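The Winter Library of Prelell
A story for readers 8 and up, posted 2/10/19 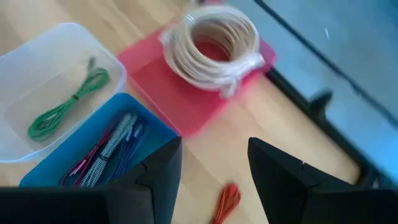

A clear bin on a light wood tabletop.

My great-grandmother, Anneliese Hellwig, taught me to read with a book that had been under the snow for a whole winter. The pages were as wavy as potato chips! When you turned them they crackled, and I thought for years that all the really good books were supposed to make that noise.

I was nine before I asked her about it. We were at her kitchen table, and I had the wavy book open to my favorite part, the one where the fox rides the milk train.

"Oma," I said, "did you spill something on this?"

She laughed so hard she had to put down her cup.

"I did not spill anything," she said. "I buried it. Put your feet up on the rung, this takes a while."

And then she told me the best story I have ever heard in my life, and I am going to try to tell it the way she did.

When Anneliese was ten she lived in Prelell, a town so high in the mountains that the clouds came in through the kitchen door if you left it open. There was one road up and it was the same road down. It ran next to the Gukine, a loud, green, bossy little river, and every spring the Gukine ate a piece of the road and every summer the men put it back.

Prelell had a bakery, a church with a crooked bell, and a school with one stove. What it did not have was a library. What it had was Mr. Benex.

Mr. Benex was a retired railroad man who lived over the bakery, and he owned 342 books. Everyone knew the number because he had painted it on his door, and each time he got a new book he came out with a little brush and painted it over again. He lent them to anybody. You knocked, you told him what you were in the mood for, and he would stand there with his eyes shut, swaying a bit, and then his hand would go straight to the shelf. Adventure with a dog in it? He had it. Something sad but not too sad? He had that too.

"He never once gave me a wrong one," Oma said. "I read about whales. I had never seen the sea! I lay awake listening to the Gukine and pretended it was full of whales."

Then came the winter of the roof.

It started snowing at supper and it was still snowing three days later. People dug tunnels from door to door. Anneliese thought it was the most wonderful thing that had ever happened, because the tunnels were blue inside, a deep glowing blue, and her little brother Emil could run the whole length of the street without a hat on. But snow is heavy, and the bakery was old. On the fourth night there was a crack that woke up half the town, and in the morning the back corner of the bakery roof was lying in Mr. Benex's front room.

He was fine! He had been downstairs asleep by the ovens, where it was warm. (I made Oma stop and tell me that right away.) But the snow was coming in on the books, and it would be a long time before anyone could mend a roof in that weather.

"We'll take them to the school," said the baker.

But the school was full. Four families from the far side of the river were sleeping in it, along with a goat. The church was worse, dripping from every beam. All the grown-ups stood in the blue tunnel with their hands in their sleeves, talking about firewood and flour, and nobody wanted to say out loud that books would have to come last.

Mr. Benex said it for them. "Leave them," he said. "See to the stove."

Anneliese went home and lay on her stomach under the table, where she did all her thinking. She thought about the whales getting wet. She thought about how her mother kept carrots all winter in a pit lined with straw, with boards on top, and how they came up in April as crisp as the day they went in.

She came out from under that table so fast she hit her head.

"Emil!" she yelled. "Get the sled!"

They weren't allowed upstairs, so the baker's daughter, who was sixteen and fearless, climbed up and handed the books out the window. Anneliese wrapped them in anything she could beg. Flour sacks, oilcloth, somebody's good tablecloth, a pair of enormous wool trousers. Emil pulled the sled. By noon every child in Prelell was in on it, and they had made up a song to pull to, and Oma sang it for me — it's mostly the word "heave" and a rude verse about the goat.

They buried the books in the carrot pits. Every family had a pit, so every family got some books, tucked in the straw with the turnips on one side and the beets on the other. Anneliese wrote it all down on the back of a calendar so they would know what was where. The whales went in with her own carrots, naturally.

And this is my favorite part! All that winter, if you wanted something to read, you had to dig for it. You checked the calendar, you took your shovel, and you came home with a story and something for the soup. The families at the school had a reader every night, a different one each time, and people who had never in their lives knocked on Mr. Benex's door sat on the floor with the rest and shouted at him if he stopped at a good place. The baker, it turned out, loved poems. He cried at all of them, even the funny ones.

"Did you save every one?" I asked.

Oma turned her cup around on its saucer. "No," she said. "One pit flooded when the thaw came. We lost a whole shelf of geography, and an atlas that he had carried with him since he was a boy. I had to go and tell him."

"Was he mad?"

"He took me up to his room. The roof was new, it smelled of pine. He got out his little brush and he handed it to me, and I had to paint the number myself, the smaller one. My hand shook so much the last figure looked like a worm." She smiled at that. "Then he asked what I was in the mood for."

When he was very old, Mr. Benex gave his books to the town, and the town built shelves for them in the room beside the school. Anneliese had moved down the valley to Gudeta by then and had children of her own. But the fox and the milk train came to her in the mail, wrapped in a piece of flour sack, with no note.

I looked at the book in front of me. I had been reading it since I was four and I had never smelled it, so I put my whole face in and took a big breath.

"Carrots!" I said.

"Nonsense," said Oma, but she leaned over and smelled it too, and then she pulled her chair around next to mine and told me to start again from the beginning, and to do the voices.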